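Minutes, Ralora House residents' meeting, 12 Jun 2021

**1. Washroom cleaning**

The meeting reviewed the upkeep of the vanity and sink. The blue cloth is to be kept for the basin only.
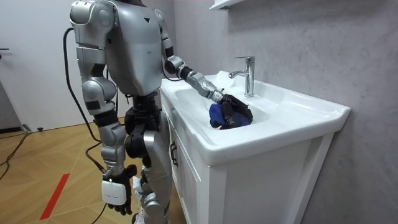
The cleaning contract with Zuston was renewed for 26 weeks at a cost of $2,805.

**2. Fixtures**

Dierckx submitted a quote of $195 for servicing the washroom plumbing. Members asked that the round metal drain and the overflow hole behind it be included, along with the chrome faucet.
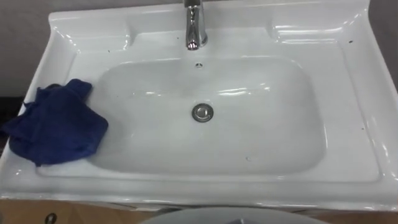
The quote was approved with 2 abstentions. Work is to be completed before the end of June. Cleaners will wipe the molded recesses on either side of the faucet at each visit.

Cloths will be laundered weekly by Orkine. 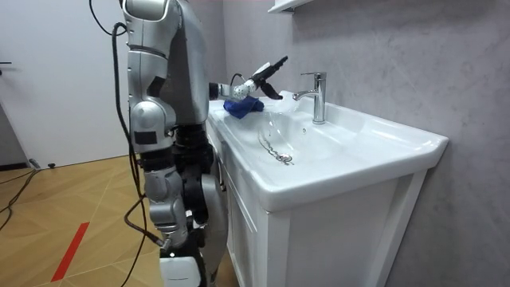

**3. Next meeting**

Date to be posted in the lobby.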